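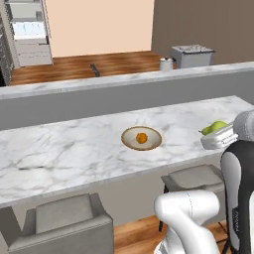
Kitchen and Door Work at Juswood, Hestdale

Juswood manages furnished apartments for people on short work stays. Since March the Hestdale team has been handing part of the turnover routine to robot arms, with each task run in simulation before it goes into a unit. The list stands at 58 tasks. This page covers the kitchen and the doors.

Razia Mirani supervises the housekeeping crew of 18. Her staff used to reset kitchens and then write up the checklist by hand at the end of the shift. Now two of them spend mornings at a desk, going over simulated runs and marking where the arm took a bad approach. The pay grade for that job went up one step. The early shift is shorter, and some of the crew miss the hours.

The counter runs use fruit and dishes. The door runs came later, at the request of the night staff, who check doors on every floor. 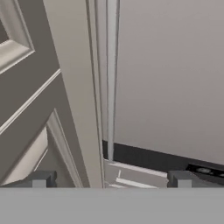 Paneled door standing open, with the gripper's two fingers low in the view.

Zarmeena Niazi reviews the door runs. She worked nights for Juswood before moving to the desk and wrote most of the notes on door edges and baseboards. Her notes go to Udoretti, the contractor that sets up the arms.

Staff who want to try a review shift can put their name on the sheet in the Hestdale break room. Training takes two mornings and is paid.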